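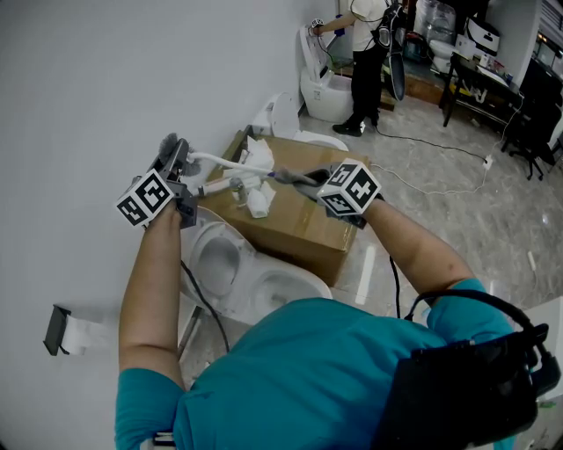 narine_b: Are you all still stuck on the toilet task? We dropped it from our student league last season and I kind of regret it, so I'm curious what you ended up doing for the lid.

Posted October 26, 2024

statport_aldo: Yes, still on it! Thread starter here, so let me explain where we are before people pile in. Our club is doing the household track for the student showcase, and the job we drew is bathroom cleaning. We teach it with the hand-held grippers, the ones with the marker cubes on top, and then the policy gets trained on whatever we recorded. The plan was 600 demos before winter break. We have 200 that I would show to anyone. The rest of what we've got is a mess and I'd like advice on what to keep.

My main question is about the brush. Do you hold it with the left gripper the whole way through, or swap hands after it comes out of the holder? Half of our people swap and half don't, and I have a bad feeling about mixing them.

kelley_lab_rat: Don't mix them. We did that with a dish sponge and the arm would go halfway into a handoff, then change its mind and hang there. Pick one and make everybody do it.

tom_of_the_bench: I'd say the opposite, sorry. If everyone does it the same way you get a policy that works from exactly one starting position. Bump the brush a little and it's lost. Our best results came after we told people to quit being so tidy about it.

kelley_lab_rat: Different start positions, sure. Different plan for which hand does the job, no. Those are two separate things and I think you're lumping them together.

tom_of_the_bench: Maybe. How many tasks have you run it both ways on, though? Because I've got three and the loose version won on all of them.

kelley_lab_rat: One, with the sponge. But it was a really painful one, haha.

statport_aldo: OK so this is exactly the fight we had in the club on the last practice night (our coach, Urmas Žukauskas, let it go on way too long and then made us write both sides up on the board). I was on Kelley's side going in. What bugs me is that the left-hand people are also our most careful people, so when their recordings look better I can't tell if it's the hand or the person.

narine_b: Have the careful ones do the swap for an evening, and have the sloppy ones stay left. You'll know pretty fast.

statport_aldo: Oh that's so simple I'm annoyed. Doing it.

mossgreen77: Question from a parent whose kid just joined a club like this, not yours. Why does it need so many repeats? My daughter came home and said she'd scrubbed a toilet for two hours and I can tell you that has never happened in my house.

narine_b: Ha! The short version is that the robot only knows what it's been shown. Brush coming in from the left, brush coming in from the right, lid up, lid down, somebody tall, somebody short. Each one is a little different and you want it to have seen a lot of little differences.

statport_aldo: Also her shoulders are going to be sore, so tell her to take breaks. It's all reaching out in front of you with something in each hand, and you don't feel it until you're in bed. We switch people every 20 minutes now and the recordings got noticeably smoother at the end of the night.

mossgreen77: I'll pass it on. She did complain about her shoulders, and I figured she was angling to get out of the dishes.

kereama_dan: Coming at this from the hardware side. How are you handling losing the cubes? When we do anything where the person leans over a bowl or a sink, their arms turn in a way that hides one of the markers from the head camera, and then the track jumps. We threw out a whole night because of that.

statport_aldo: It happens to us on the way in under the rim, mostly with the right hand. What helped was slowing down just at that spot. I also have a rule that you look where the brush is going and keep your head still while you scrub, which is harder than it sounds because everybody wants to peek around the side.

kereama_dan: We tried the slow thing and ended up with a robot that slows down at the rim for no reason. Looks like it's thinking about its life choices.

statport_aldo: Hmm. I don't mind slow! The showcase scoring has no time bonus on our track. But I see your point if you want to use it after.

tom_of_the_bench: I'd mind slow. If the rules change in June like they did this year you'll be re-recording everything.

statport_aldo: Please don't say that out loud.

kelley_lab_rat: Back to what to keep. My process is boring. I watch each recording at double speed and toss it if the brush gets dropped, if the person talks to someone and turns their head, or if a cable snags. I keep the ones where the person fumbles and recovers, as long as they recover without setting everything down.

tom_of_the_bench: See, on that we agree completely. Recoveries are gold.

narine_b: Same here, but I tag them so I can pull them out later if the policy starts fumbling on purpose. Ours did that with the lid. It would nudge it, miss, nudge it again, every single time, because one kid had a habit and he'd recorded more than anybody else.

statport_aldo: Wait, that might be us. We have one person who taps the brush on the rim before starting and I thought it was cute. Going to go count how many of those we have.

Update: it's a lot. She's very embarrassed and I told her it's fine, the robot just has good manners. We're keeping some with the tap and some without. I've got the hand-swap test set up for next practice, careful people swapping, everybody else staying left, same brush and same starting spots for both groups. I'll post the numbers in this thread when I have them, and if Kelley is right I guess I owe Tom an argument.

tom_of_the_bench: I'll be here. Could you log the grip width too if your setup saves it? I've got a hunch about brush handles.

statport_aldo: It does, I'll include it.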